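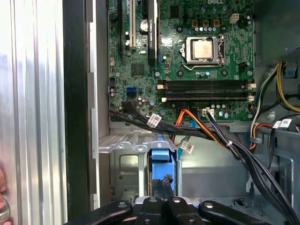
Tutorials > Grippers > Comparing two grippers on a PC teardown

Search this site Enter keywords Go

How to compare two grippers using an old desktop computer

October 10, 2018

Every gripper on the market can pick up a foam cube. The foam cube has been beaten. If you want to know which of two grippers belongs on your arm, give them a job that was designed for human fingers by people who didn't much like human fingers, and the inside of a desktop computer is my favorite of those.

I used this test to choose between the Fumon parallel gripper and the Hadeteck two-finger model, both on the same Amik arm. You can use whatever you have. The steps don't change much, and neither does the swearing.

What you need

An old desktop with the side panel off. Mine is a Dell, with a green board, two long memory slots and more cable than seems decent.
Two grippers and the adapter plates for both. Check the bolt pattern today, while the shop is still open.
A wrist camera.
A notebook. A spreadsheet is fine too, but you will be standing up.

Step 1. Make the computer safe

Shut it down, unplug it from the wall, hold the power button in for 15 seconds and leave it unplugged until you are done. The leads inside the case can stay attached to the board, and for this test they should. Don't open the power supply box, and don't let the robot open it either.

Step 2. Fix the case down

Clamp it to the bench. A loose case slides away from the gripper and you end up measuring the friction of your table. Keep the opening toward the arm and make sure the camera can see the memory slots, the processor socket and the drive cage without the wrist having to tie itself in a knot.

Step 3. Set the limits low

Start at the lowest grip force that will hold a memory stick. For the Fumon I settled on 15 newtons, and for the Hadeteck I used the same number so that neither could complain. Cap the arm speed well under what the brochure promises. Sheet metal edges win most arguments with rubber fingertips.

Step 4. Pick your tasks

I use four, from polite to rude:

a) Touch the coin-cell battery and back off. No gripping. It tells you whether your camera calibration is real or a thing you believe in.
b) Put a memory stick in line with an empty slot and rest it there. Don't press it home yet.
c) Grip the blue latch by the drive cage and hold for a slow count of five.
d) Lift one thin cable clear of the others and put it back down.

Task d is where friendships end. Cables move when you touch their neighbors, and a wide fingertip touches all the neighbors. If you want a kinder version, start with a thick cable that has a label on it and work down.

Step 5. Run the same number of tries

Do 55 tries per task, per gripper. Fewer and you are just writing down your mood. Reset the cables by hand between tries, and take your hand out of the case before you hit go — the arm will not check for you. Keep one finger of the other hand near the stop button.

Step 6. Score it before you look at the price

A try passes or it doesn't. "Nearly" is a fail, and so is "it would have worked if." Write down the kind of fail as well: missed, slipped, bumped something, or took a passenger. The last one means it came up with two cables.

What I got

The Hadeteck was better at the latch and the memory stick. Its fingers stay parallel under load and it doesn't fuss. The Fumon was better at the thin cable by a wide margin, thanks to narrower tips, and it was also better at getting wedged beside the drive cage, for much the same reason. On the battery they tied, as they should have, that one being a camera test in a gripper costume.

The Fumon cost me $2,824 and the Hadeteck $3,697, adapter plates extra in both cases. I kept the Fumon for wiring and put the Hadeteck on the MacRitchie bench, where the parts are stiff and hold still.

If both of yours fail everything

Redo the hand-eye calibration, then check that the fingertips are screwed on tight. I lost most of a February to one loose tip. After that, look at your lighting. Bare metal throws glare straight into a wrist camera, and a desk lamp moved a foot to the left has fixed more of my "software problems" than any update.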